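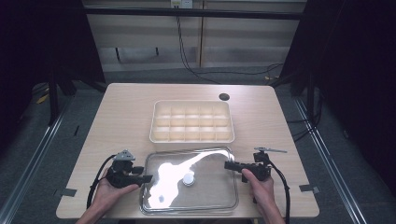 Compartment tray, glass dish and small white cap on the table.

Speaker notes: Rodent exclusion in older row houses
Pandau Pest Services, technical session
Last updated: April
Posted Wednesday by Pandau field staff | 31 shares | 5 comments

Slide 1. Scope
House mice only. Rats are covered in the afternoon session. The data come from the Mudatley contract, 558 units, all built with shared party walls.

Slide 2. Where they get in
We logged 1,892 openings. Most were at pipe and cable entries below kitchen sinks. Gaps under rear doors came second. Roofline openings were few, but they were missed most often on first inspection. Pause for the chart.

Slide 3. Sizing a gap
A mouse can pass through a quarter-inch opening. Use a pencil as the field gauge. If the pencil goes in, the gap goes on the list. Check door sweeps with the door closed and the room light off.

Slide 4. Materials
Copper mesh packed tight, then sealant over it. Plain steel wool rusts and stains masonry. Expanding foam alone is not a seal; mice chew through it. Use hardware cloth, quarter-inch grid, on vents. Do not block weep holes with sealant.

Slide 5. Order of work
Inspect, trap, seal interior, seal exterior, inspect again. On the Luo block, exterior sealing was done first and trap counts inside went up for two weeks. Adjoining units need to be scheduled together. Grindell Street is the case to mention if asked about access refusals.

Slide 6. Monitoring
Snap traps at right angles to the wall, trigger end against the baseboard. Record date, unit and trap position. Keep traps in place for 31 days after the last catch.

Questions, then break. Handout has the inspection form on the back.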